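673 shares
20 comments

Learning to sleep again after the night shift

For nine years she worked nights in the packing hall of Ploner, the bakery company outside Ondcombe. Then in February the company moved her to the day team, and she believed her problems with sleep were finished. "I thought, now I will be a normal person," she says. "But my body did not read the letter from the office."

We meet on a Wednesday in her apartment, where she asked that her name is not used. She makes tea, without sugar, and she closes the kitchen door because the neighbor's dog barks when the mail comes. She speaks slowly and laughs often, mostly about herself.

The first weeks were the hardest. She went to bed at ten and lay with open eyes until three. At work she was so tired that she put labels on the wrong boxes. "One whole pallet for Gundeo got the labels for raisin bread. It was plain bread. They called us, of course."

She tried many things. She bought a heavy blanket and gave it to her sister after four nights. She drank warm milk, which she does not like. She downloaded a program called Nam that plays rain, and she listened to the rain and thought about her gutters.

What helped in the end was light, and also the absence of it. A nurse at the clinic told her to go outside every morning before breakfast, even in bad weather, and to make the evening dull. "She used this word, dull. I liked it. I looked at my bedroom and there was so much on the walls, calendars, photos, a clock I could hear. I took everything down."
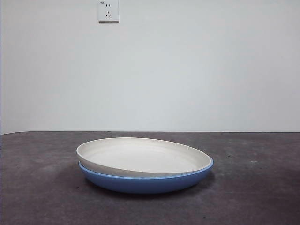

"I was angry at the clock"

The clock was the last thing to go. For years she had looked at it in the night and calculated how many hours were left. "If I sleep now, I get four hours. If I sleep now, I get three and a half. It is a terrible kind of mathematics." Now the alarm is in the hallway, and she has to stand up to turn it off.

I ask if she misses anything from the night work. She thinks for a long moment. She misses the money, because the night supplement was good, and she had saved 4,000 for a new roof with it. She misses the drive home against the traffic. And she misses the quiet in the hall after the second break, when people had no more energy for talking.

"You become a family in the night, but a family which does not speak," she says. Two of her old colleagues are still on that team. She sees them at the gate, when they leave and she arrives, and they wave.

Her advice for other people who change shifts is modest. Do not sleep on the weekend until noon. Eat supper early. Tell your friends that you are not angry with them, you are only tired. 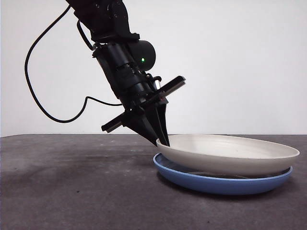
Two plates, one on the other.

Now she sleeps six hours on most nights, sometimes seven. On bad nights she gets up, sits in the kitchen and folds towels until her eyes are heavy. "I have very nice towels now," she says, and goes to see if the mail has come.

915 readers found this article useful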